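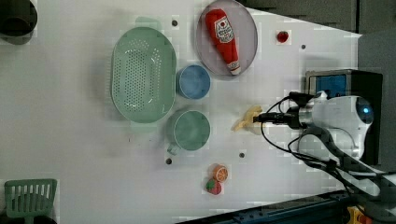
**How long do dried beans really need to soak?**

Overnight is the easy answer, so eight hours or a bit more in plenty of cold water. I put mine in before bed and drain them when the coffee's on. Lentils and split peas can skip it completely.

**Can I salt the soaking water?**

You can, and I wish I'd started sooner! My mother swore salt made the skins tough, but mine come out creamier with it. A tablespoon for a big pot of water is plenty, and I rinse them after.

**I forgot to soak. Is dinner ruined?**

Nope. Boil the beans for 5 minutes, turn off the heat, put the lid on and leave them alone for an hour. Then drain and cook as usual. (I do this way more often than I'd like to admit.)

**Why are my beans still hard after three hours?**

Old beans, most likely. I once had a bag of Caltness white beans that had been in the cupboard since before we moved, and they rattled like gravel right to the end. Hard water can do it too, and so can tomatoes or vinegar going in too early. Add the sour stuff once the beans are soft.

**How much should I cook per person?**

I go with 300 grams dry for the four of us, and there's usually a bowl left for somebody's lunch. If it's the only thing on the table, make more.

**Do they freeze well?**

Really well! Freeze them in some of their cooking liquid and leave a little room at the top of the tub. I try to use mine up within three months. The batch I made in December went into soup, and it was lovely.

**Red kidney beans make me nervous. Should they?**

A little care is fair. Soak them, throw that water out, then boil them hard in fresh water for at least ten minutes before you turn it down. Don't start them raw in a slow cooker.

**Whose recipe is the garlic one you keep mentioning?**

Américo Valente gave it to me, and I've changed it so much he'd probably want his name off it. It has bay leaf, a whole head of garlic and more olive oil than you think. I'm still typing it up, so check the recipes page in a week or two.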